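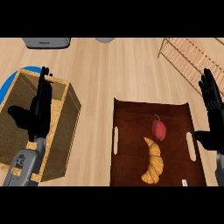
Workshop group says its two-armed kitchen helper is nearly ready. The arms have yet to be bolted down.

OTON - Members of the Fandlow shared workshop say they will have a two-armed household robot clearing trays by March. So far the work exists on a computer, where a pair of black, five-figure-sounding hands is being taught its job in simulation, and on a bench, where the real arms are waiting for a mount.

The project is called Ranon. Its first task is a modest one: take the food off a serving tray and put it in a wicker basket. The test food at the moment is a red bell pepper and a croissant, both of them computer models, laid out on a brown tray with a slot at each side for carrying.

According to the group's progress note, posted Monday, the software has been through 1597 practice runs and finished 72 percent of them. That sounds better than it is. The note counts a run as finished when both items end up in the basket, and has no entry for what shape they would be in. A simulated croissant does not flake, and it does not crush unless somebody writes the code for it. The group says that code is on the list.

There are other gaps. The hands have been bought through Kulkarni, a parts reseller, and the note gives no price. Workshop members who do not work on Ranon have been asking for one, as the money came out of the shared tools budget and the band saw is still waiting for a new motor. A request for the receipts has been answered with a promise to post them.

The group has 6 members, and 2 of them have worked with robot arms before. They defend the simulator as the cheap way to make mistakes, and on that point they are right. A bad move on a screen costs nothing, while a bad move on a bench can cost a finger joint. But plenty of home builds look fine on a screen and then meet a real floor, real lighting and a basket that slides when it is bumped.

The group's plan calls for the first bench test once the mount is welded, using a rubber pepper. A real croissant comes later. The note does not say how many tries the real arms will get before the March date, or what happens to the project if they miss it. The workshop's open evening is the same month, and Ranon is already on the flyer.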